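4.2 What people told us about sorting

I should say up front that I came to this part of the study with a bias. I grew up in a house where reds were washed on their own, no exceptions, and I assumed most households in Vovthorpe would be the same. So when the diaries came back in June and I sat down to read all 211 of them, I was ready to see a lot of neat little piles described in a lot of neat little sentences. Well, no!

Of the 211 households, 103 told us they don't sort by color at all. They fill the drum until it looks full and press the button. I read that number three times before I believed it, and then I went back to the paper diaries to check that we hadn't coded the question backward (we had done exactly that with the dryer question in the pilot, so I was nervous). The coding was fine. People in Vovthorpe just mix their wash.

What they do sort by is more interesting to me. The word that comes up over and over is "heavy." Jeans, towels, and anything with a thick seam go in one load, and shirts and bedding go in another, mostly so that everything finishes drying together. One person in Vesatton, where we ran the smaller follow-up, wrote that she had never once thought about dye but could tell you to the minute how long a pair of jeans takes on the line in March. I loved that diary. It ran to eleven pages, and four of them were about clothespins.

The diaries also have plenty to say about the moment between the basket and the next step, which our questionnaire had barely touched. People shake things out. They hold a shirt up by its top edge and let it drop, or give a sheet a good snap, and they have firm views on whether that saves ironing later. 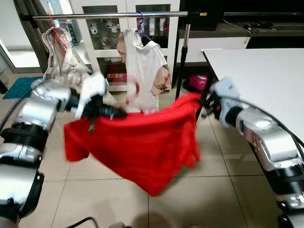
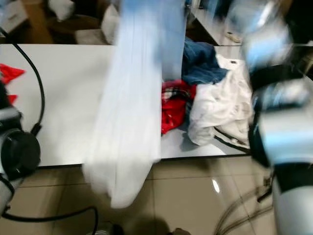
Figure 3. Fabric in motion: red cloth in one picture, white and pale blue in the other.

We never asked about shaking, so I can't give you a proper count, and I'd rather not squeeze one out of free text. I can say that it turned up in diaries from both towns, from people living alone and people washing for six, and that hardly any of them called it part of "doing the laundry." To them the laundry was the machine. Everything after that was just tidying up. If I were writing the questionnaire again, I'd split the handling questions away from the washing questions and put them first, while people still have some patience left.

Now, the ironing. The Mthembu scale, which we borrowed for this section, asks how often an item is ironed, from never to always. It worked nicely for shirts and fell apart completely for bedding, where people kept writing things like "only if my mother is coming" in the margin. There's no box for that. We ended up treating those answers as "sometimes," and I'm still not happy about it, so please read the bedding row in Table 5 with some caution.

The other weak spot is who filled in the diary. We asked for whoever does most of the wash, and in plenty of homes that's a hard question with a bit of history behind it. A few diaries switch handwriting halfway through the week, and the second writer doesn't always agree with the first about what counts as dirty. We kept those in, coded as one household, and flagged them in the Wostora file so that anyone reusing the data can drop them. Dropping them doesn't change the sorting result. It does change the ironing result a little, and I get into that in 4.3.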